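Basket and small table check, Kwofie room, 2019-06-08

Okay, going down the list for the round basket (tag 2525), same list Manolis Drakos used last time, with my notes after each line. I write a lot, sorry Manolis!

- [x] **Rim binding** - ran my thumb all the way around, no loose ends on the tan cord. The dark brown stitches are all tight.
- [x] **Weave, outside** - tan, gray and the dark band at the bottom all fine. I was looking for snapped strands and didn't find any.
- [x] **Inside and base** - empty, no splinters. The coils in the bottom sit flat and nothing poked me.
- [ ] **Handles, 2** - one is good. The other has a little give when I wiggle it, so I'm leaving the box open and we'll look again in July. Please don't load it up until then (the limit on the Hastent sheet is 4 pounds anyway, and I know people go over!).

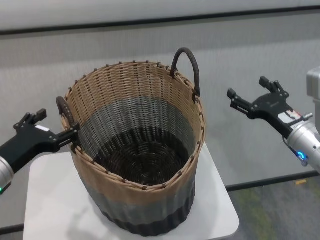

Next, the table. I like this little white square one, it's just the right size for a basket and not much else, which keeps people from piling junk on it.

- [x] **Wobble** - pushed on each corner, solid.
- [x] **Edges** - smooth, wiped down with the Dreter spray.
- [x] **Top** - one faint scuff that won't rub out. Cosmetic, I'm passing it.
- [ ] **Tag** - says 286 but the Plurside list has it under the old number. Somebody with the login needs to fix that, mine still doesn't work.

Overall I'd call it a pass with the handle to watch. If it gets any looser before July, pull the basket and stick a note on the door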